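Clarna Residents' Newsletter – 3/19/24

ON PICKING A COLOR

The lobby at Drerbridge is getting painted, and we have reached the stage where adults who agree on taxes stop speaking to each other over beige.

We put out a survey in January. It went to 228 households and 144 sent it back, a better turnout than we got for the roof. Seventeen of you wrote "anything but gray." Two of you wrote "gray," underlined.
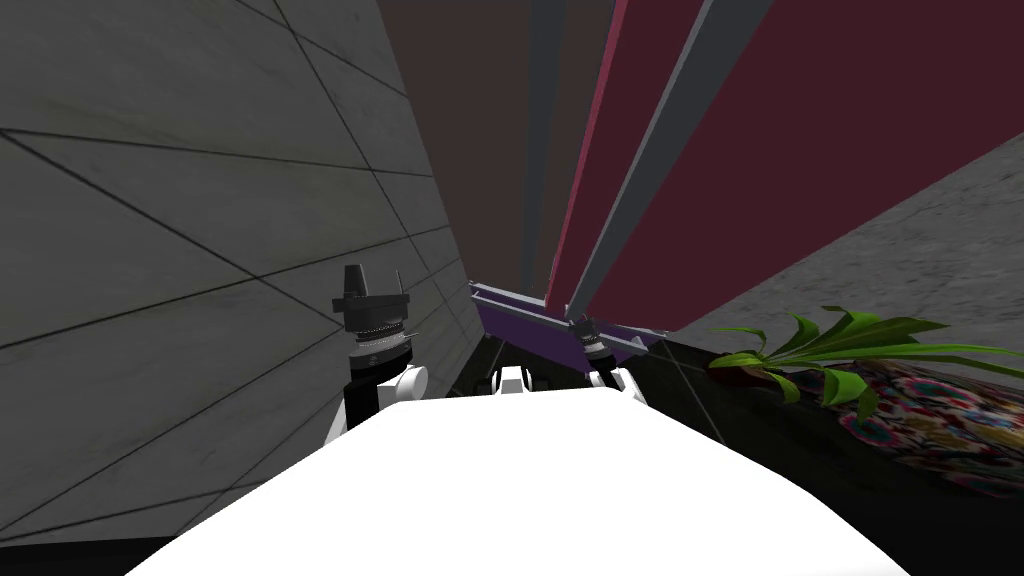
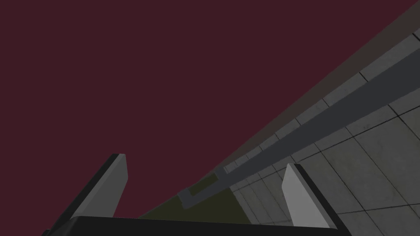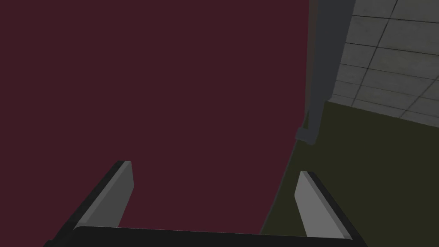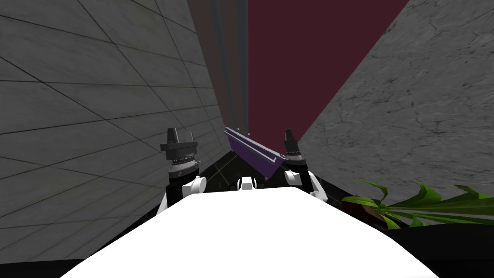
Computer renderings. The second and third give maroon the most room.

A few things learned so far. Paint chips lie. A square the size of a cracker tells you how you'd feel about a cracker. If you want to try a color at home, paint a piece of poster board, tape it up, and walk past it with groceries for a week. Look at it at breakfast and again at night with the lamps on, when every white goes a little yellow and every green goes a little hospital.

Names are no help either. The Yagi fan deck has a shade called Ornarlow, and opinion is split on whether that is a blue or a skin condition. I liked it. I was told I would.

Dark colors need more coats than the can admits to, and they show every scuff from every stroller. Pale ones show the same scuffs, plus the dog. Semi-gloss wipes clean but points out each dent in the plaster like a disappointed aunt – eggshell is kinder.

Sample boards will be leaning by the mailboxes until the end of the month. Please write your comments on the sheet and not on the boards. The person who drew a frowning face on the sage has been noted, and the sage is out.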